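Stondell House, Guest Floor: Bedroom Electrical and Fire Safety Checklist, with Comments 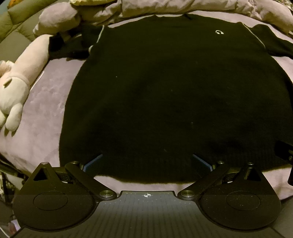 How often should a guest bedroom be checked? Once a month while the room is in regular use, and again before the first booking after any closure longer than 3 weeks.

Scope: sleeping rooms, closets and the connecting hallway. Kitchen and boiler room are covered on separate sheets. Mark each line OK, FIX or N/A. A line marked FIX needs a comment.

1. Smoke alarm
Test button pressed, sounder heard with door closed: OK
Replacement date legible on housing: FIX
Comment: Label on the Grurnden room alarm has faded. Treat as expired and replace.

2. Outlets and cords
Cover plates tight, no cracks or discoloration: OK
No cord under rug, mattress or bedding: FIX
Comment: Lamp cord in the Joshi room runs between mattress and wall. Reroute behind the nightstand. Do not staple.
Power strips plugged directly into a wall outlet: OK

3. Portable heater
Tip-over switch cuts power: OK
Clear space of 3 feet on all sides: FIX
Comment: Heater found next to the drapes. Floor position now marked with tape. Clothing and blankets are not to be dried on or near it. The 600-watt setting is enough for the small rooms.
Heater plugged into wall, no extension cord: OK

4. Bed and soft furnishings
Bed frame bolts tight: OK
Electric blanket stored flat or loosely rolled: FIX
Comment: One was folded tight under a stack of towels. Inspect the wire for kinks before it goes back into service. Plush throws are not to be laid over an electric blanket that is switched on.
Care labels present on throws and comforters: OK

5. Closet
Bulb enclosed, nothing stored against fixture: OK
Shelf brackets secure: OK
Comment: Top shelf holds spare pillows only. Keep it that way. Guest clothing left behind goes to the front desk.

6. Window and exit
Window opens fully without a tool: FIX
Comment: Sash in the Memach room sticks halfway. Paint buildup on the left track. Room not to be let until cleared.
Door unlocks from inside with one motion: OK
Exit map posted at eye level: OK

7. Hallway
Extinguisher gauge in green, pin and seal in place: OK
Emergency light stays on during test: FIX
Comment: Unit at the stairs went dim after about 5 minutes. Battery on order.
Runner flat, no raised edges: OK

Carried over from December: loose handrail bracket, second landing. Tightened, still moves slightly under load. Needs a longer screw into the stud.

Next inspection to start at 2 p.m., after housekeeping has finished the floor. File completed sheets in the gray binder.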